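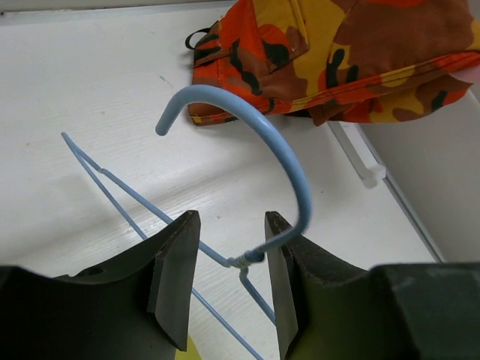 Contents | Previous chapter | Next chapter | Glossary | Index

Chapter 8
Hanging Storage and the Care of Garments

The clothes hanger is among the simplest objects in the home, and the wire hanger is the simplest of its kind. A single length of wire is bent into a triangle, its ends are twisted together at the neck, and one end is carried upwards to form the hook. A coating of plastic is often added to protect cloth from bare metal.

This chapter considers how the form of a hanger affects the clothes placed upon it. Students will learn to name the parts of a hanger, to match hangers to garments by weight and cut, and to plan a rail for a household of a given size. Folding, treated in the previous chapter, remains the better choice for heavy knitwear, which may stretch when hung.

8.1 The wire hanger in use

Thin wire takes up little room on the rail and suits shirts, blouses and light dresses. It gives narrow support at the shoulder, however, and may leave a mark in soft cloth. Wire also bends under load. A hanger with a kink in its upper arm should be straightened by hand before use, and one with a cracked coating should be set aside.

In her study of domestic storage in Wollberg, Océane Lavoie recorded 2,306 hangers in use, of which 507 were of coated wire. Her findings are discussed in section 8.3, together with the Beaudoin method of arranging a shared wardrobe.

Before reading further, students should examine the hangers in one wardrobe at home and note which garments have lost their shape at the shoulder.

Related chapters
Folding and Stacking
Drawers, Shelves and Linen Cupboards
Drying Clothes Indoors
Simple Repairs to Seams and Hems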